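4.2 Offline Sync and Battery Drain on the Wrist

The most exciting result of the whole study came out of the part we expected to be dull. When a smartwatch downloads audio for offline listening, it has to choose between the Bluetooth link to the phone and its own Wi-Fi radio. Most apps make that choice once, at the start of the transfer, and stick with it. Dendura, the sync client we built for this work, checks again after every chunk, and the difference in battery use was far bigger than our early estimates suggested!

We tested Dendura on two watch models, the Trokby and the older Gronside, each paired with the same phone. The Gronside has a 400 mAh battery and a slower processor, so we were keen to see whether the extra checking would cost more than it saved. It didn't. Across 3476 logged transfers, the chunk-by-chunk method used less energy than the fixed method on both watches, and the older watch gained the most. We think this comes from the way the Gronside holds its Wi-Fi radio awake between requests. A fixed Wi-Fi transfer pays for all of that idle time, while Dendura drops back to Bluetooth as soon as the signal weakens and lets the radio sleep.

The size of the playlist mattered too. Short playlists (a handful of songs, the kind people grab before a run) showed only a small gain, as the transfer was often over before conditions had a chance to change. Long podcasts were a different story. These files are large and people tend to start them while walking out the door, right when home Wi-Fi fades. Of all the transfers in our log, 836 crossed from one network state to another partway through, and it was lovely to see how cleanly those cases separated from the rest when we plotted them.

We also ran into a problem with resuming. The first build of Dendura kept its chunk list in memory, so a watch that restarted in the middle of a download began again from zero. The second build writes the list to storage after each chunk. Writing that often sounds wasteful, and we worried about it for weeks, but the cost stayed below what our power meter could pick up. All results in this section use the second build.

One limit should be kept in mind. Chunk size was fixed at 1000 KB throughout. Smaller chunks would let the client react faster but would add more requests, and we would love to see someone map out that trade-off properly. Our guess is that the best size differs between the two watches, and perhaps even between rooms in the same home. The Mazza test kit, which plays back recorded signal traces, can be used to repeat our runs with other settings.

Figure 6 closes this section. The full set of per-watch energy tables is in the appendix, sorted by watch and then by file type.

Figure 6. Colorful shape blocks on a pale wooden board, with blue pegboard around it.

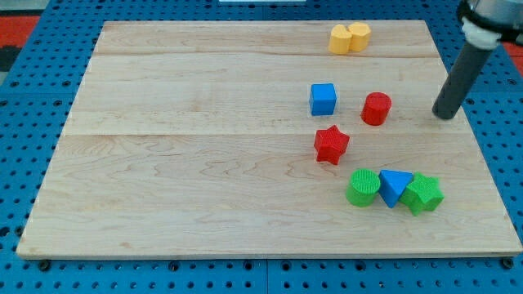

4.3 Streaming Without a Paired Phone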